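Packing bench cell at our place - what changed for the people on it
Workplace Automation board > Small sites

jduggan_ulard
We build marker sets for schools at Ulard. Since April two arms have been doing pick and place trials on a papered table marked out in blue tape. The job is pens into and out of the mesh pot, by colour. Before that, four of us did it by hand at 10 sets a tray. Now two pack and two tend the table, which means laying pens out, re-taping, and writing down every miss.

My question is about grading. Management (Gráinne Doherty, if anyone here has dealt with her) has the tending job down as the same grade as packing. I say it is a different job. The work at hand:
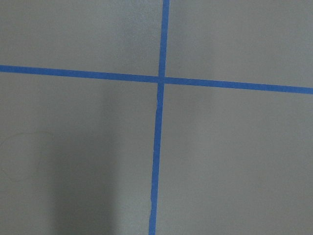
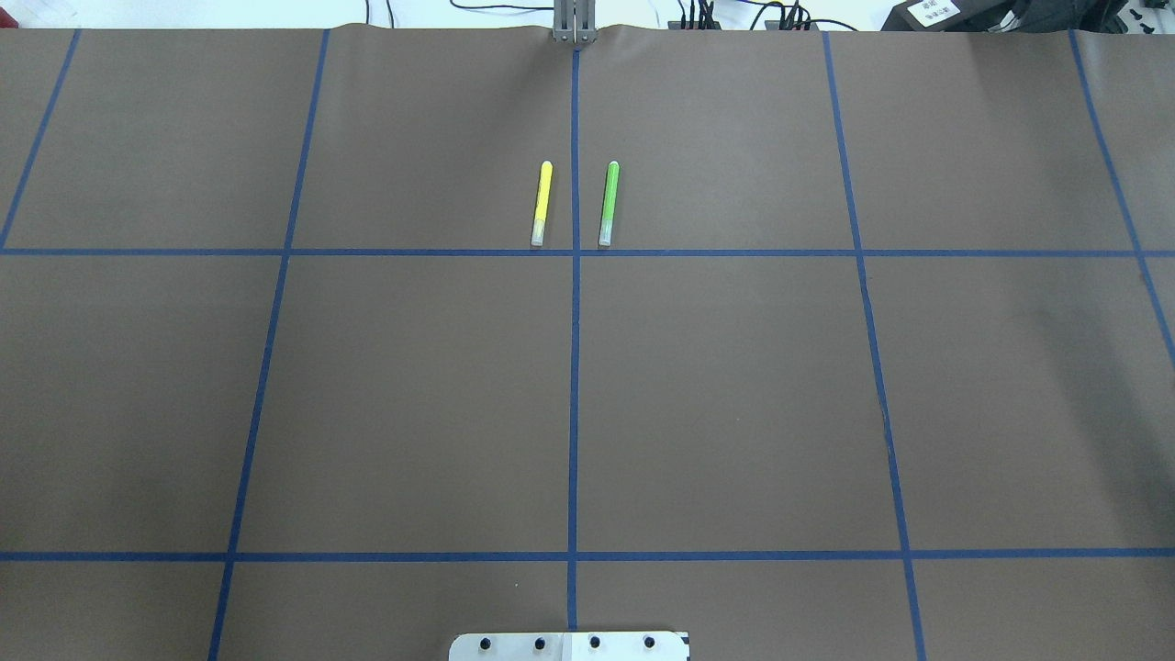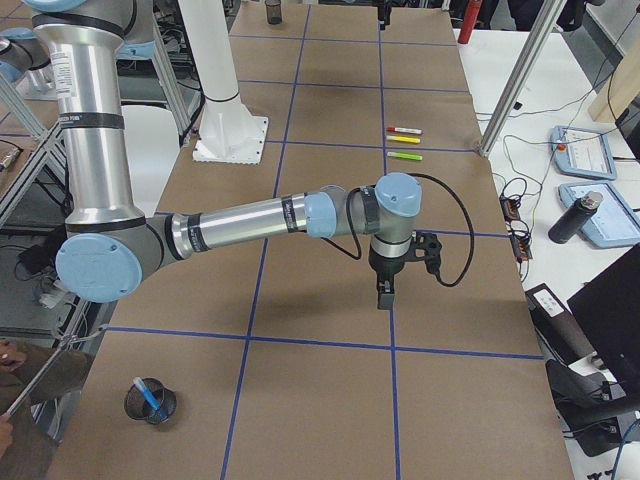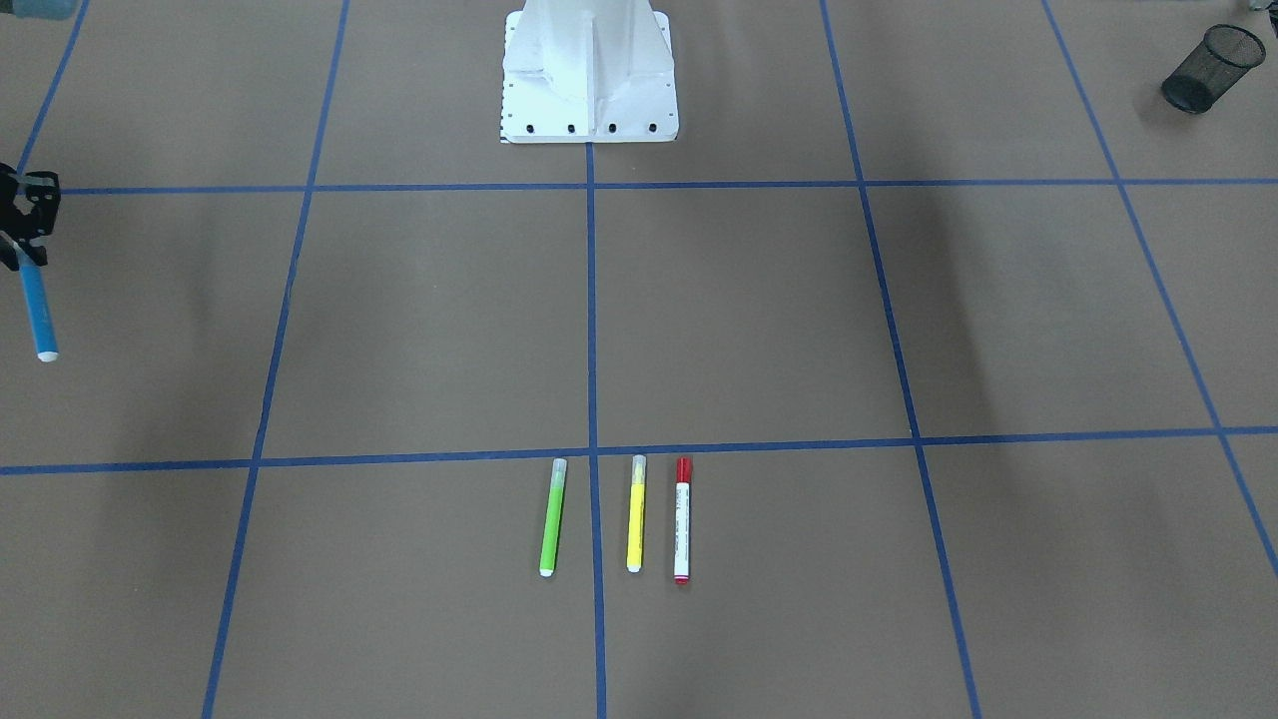

The misses log for the last full week ran to 371 lines, all handwritten, all by the two tenders. A packer never had to write anything down.

m_buckley
Different job, agreed. We went through this at Hinon with a labelling cell. The physical load went down and the attention load went up, and the grading sheet only measured the first. Ask for the scoring criteria in writing before you argue the grade.

dmahmoud17
Disagree, up to a point. Setting pens out in a grid is not skilled work. If they were teaching positions or editing the program I would back a regrade. Do they touch the pendants?

jduggan_ulard
Stop, restart and jog clear. Program edits go to Áine Dunne in engineering. We had 21 hours of training for it, signed off.

dmahmoud17
Then that is your case, and the tape is a distraction. Jogging an arm clear with a colleague at the same table is a responsibility packing never carried. Lead with the training record.

m_buckley
The tape is part of it though. If a line is off, who catches it?

jduggan_ulard
The tender. The cells are how we log where a pen was when it got missed, so a crooked line goes straight into the data.

nichonaill_rep
Two points. Check whether rotation is written down - if the same two tend every shift, the other two lose out on the training as well as any regrade. And 371 handwritten lines should be going in on a tablet. Raise that separately, it is a quick one to win.

dmahmoud17
Not sure about the tablet. Ours at Gemia took longer per entry than paper did. Time both before you ask for it.

jduggan_ulard
Rotation is verbal only at present. I will ask for it in writing along with the criteria. Meeting is on the 17th, will post the outcome.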